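Okay, cup people, I have thoughts. A small thread.

I bought 600 white cups for the Dromlow open day and have been stacking and unstacking them ever since. My whole week is cups now!

First thing I learned: the stack grows fast. Once the cups nest, all you see is rim after rim after rim, and the taller it gets the more it wants to lean (mine always go left, no idea why).

Second thing: stack them upside down on the table if you're going one at a time. Open end down, next one over the top, done. A cup on its side will go for a roll the second you look away.

Cups on the pale wood table, which I love and which shows every coffee ring: 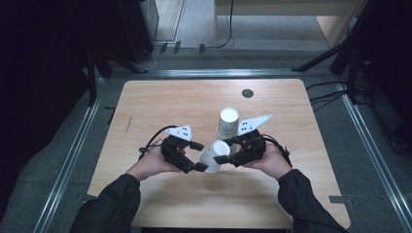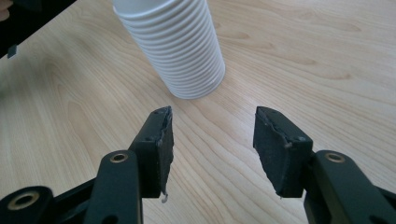
Dennis Ogola replied that long stacks should be laid down flat and never stood up, and that at Larnis they keep them in the sleeve until the very last minute. He also wants to know who needs 600 cups in January.

Fair question, Dennis! The open day people drink a LOT of tea. And I've tried the sleeve thing, but mine always rips halfway down and then I have cups all over the carpet.

I'll give lying them flat another go tonight though. Two short stacks side by side, maybe, with a book at each end.

If anybody near Dromlow has a cup dispenser tube they don't want, my messages are open. I can pay in cups.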